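Kitchen Table Tips: Spotting False Election Stories Before You Pass Them On

From the Prendstead household pages

Election season fills the family phone with claims, clips and forwarded screenshots. These are the habits we use at home. Most take a couple of minutes.

Wait before you share

If a post makes you angry, put the phone down and come back to it after you have done the dishes. Posts made to stir people up depend on being passed along fast. Set a timer for 8 minutes if you need one.

Look for the first source

A screenshot of a headline is easy to fake. Type the headline into a search engine and find the story on the outlet's own site. Check the month and year while you are there. Old stories about long lines or broken machines come back every fall with the date removed.

Find three separate reports

Three pages that all quote the same post count as one report. Look for outlets that did their own calling. Local papers such as the Ukberg weekly often have the better account of what went on at a polling place.

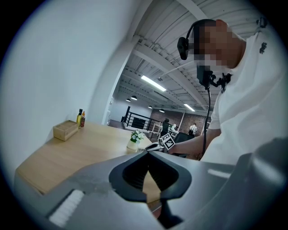 Keep voting facts on paper

Polling hours, the mail ballot deadline and the ID rules should come from your county election office and nowhere else. Write them on an index card and leave it where everyone passes it. A text message saying your polling place has moved should be checked against the county site. Do not tap the link in the message.

Check the account

Open the profile. Warning signs:
- It was created in the last few weeks.
- It posts 70 times a day, at all hours.
- It claims to live in your town but gets street names wrong.
- Its older posts are on a completely different subject or in another language.

One of these alone means little. With two or more, leave the post where it is.

Clean up the group chat

Agree on one rule: anyone who posts a claim also posts where it came from. If a relative shares something false, write to that person privately and send the correct page. Arguing in front of the whole family rarely gets a post taken down.

Stand the card up

A card lying flat ends up under the mail. A block of wood with a slot cut across the top will hold one upright, and it takes up very little of the table.

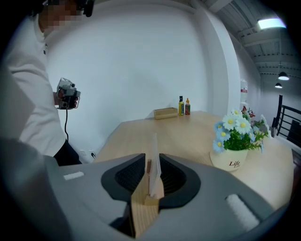 A wooden block with a thin white card or folded paper in its top slot.

Replace the card when the county posts new dates. Old ones go in the recycling so they don't get mixed up with the current one.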